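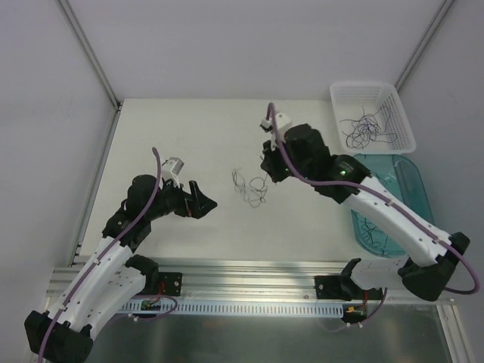 ## 2. Turnout in the Bovham and Jodcombe by-elections

Report submitted 01/08/2021

Both council seats fell vacant in April and were filled on the same day. I compared turnout in the two wards using the published counts and a short doorstep survey.

- Survey replies: 67, of which 30 came from Jodcombe
- Replies left out as incomplete: 2
- Polling stations covered: 11

Bovham voters mostly named the bus cuts as their main issue. In Jodcombe it was parking – and the closure of the Rainer Road library. Postal voters were harder to reach, so the survey leans towards people who voted in person.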